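The Slow Computer Club
My year of keeping old machines going, and what it did to my weekends
By Saoirse Foley

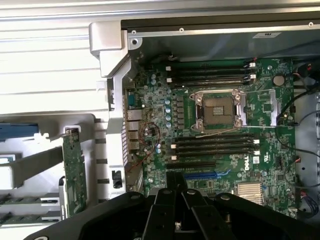 Page last changed: July, 4.30 pm

My mum threw nothing out. When we cleared her place in Ballarat last winter I filled the ute with jam jars, three heaters and a computer the colour of old teeth, which she'd used for the parish newsletter and a truly enormous amount of solitaire. I meant to drop it at the tip on the way home. The tip was shut, so it came home with me, and that's how I ended up with a hobby.

I should say I'm not a technical person. I write about gardens, mostly. But I wanted the newsletters off that machine (there were 376 of them, as I later learned, going back to before I left school) and the bloke at the shop in town quoted me more than I'd paid for my fridge. So a neighbour sent me to the Kaltby shed, out past the footy oval, where a group of people meet once a fortnight to fix things that shops won't touch.

It's a tin shed with an urn and a good heater. You pay eight dollars, you get a bench and a lamp, and somebody wanders over to see what you've brought. In my case that was Khoa Tiêu, who used to repair hospital equipment and now mostly repairs toasters. He had the side off Mum's computer before I'd found the milk.

What I hadn't expected was how much I'd enjoy just watching. There's a pace to it that I'd forgotten existed - ten minutes of looking, one minute of doing, then a cup of tea. Khoa doesn't like to be hurried and he doesn't like to be thanked too early either. "Wait till it beeps," he told me. It beeped on my third visit, and I cried a bit, and a woman fixing a Murín sewing machine at the next bench handed me a clean rag without looking up.

The newsletters were all there. Cake stalls, working bees, a long and rather heated exchange over the hall piano. I've read every one.

After that I kept going back with other people's stuff. My sister's Floter radio, which needed a new cord and nothing else. A lamp from the op shop. A desktop that had been in my neighbour's garage for years under a doona, which took me two months and taught me that dust gets into places you wouldn't believe. I've bought a proper set of screwdrivers and I'm quite silly about them. They live in a Kokon biscuit tin and my kids aren't allowed to touch it.

Not everything gets fixed, mind you. I'd guess I've carried as many things back out to the car broken as working, and there's a shelf at home my husband calls the hospice. Parts are the trouble. You can wait weeks for a wee bit of plastic from overseas, and then it's the wrong wee bit of plastic. I paid 30 dollars for a power supply that smelled of someone's curry and never did a thing.

But I do look at things differently now. I read the back of a kettle before I buy it, to see whether there are screws. I've become a bore about screws! My son wanted new headphones for his birthday and got a lecture first, then the headphones.

The shed turns 50 next year, if you count the time it was a blokes' woodwork club, and they're putting on a sausage sizzle and an open day. I've been asked to bring a slice. I'm making Mum's hedgehog, from newsletter number 112, and I'll be on the bench by the door with a vacuum cleaner that's had me beaten since Easter.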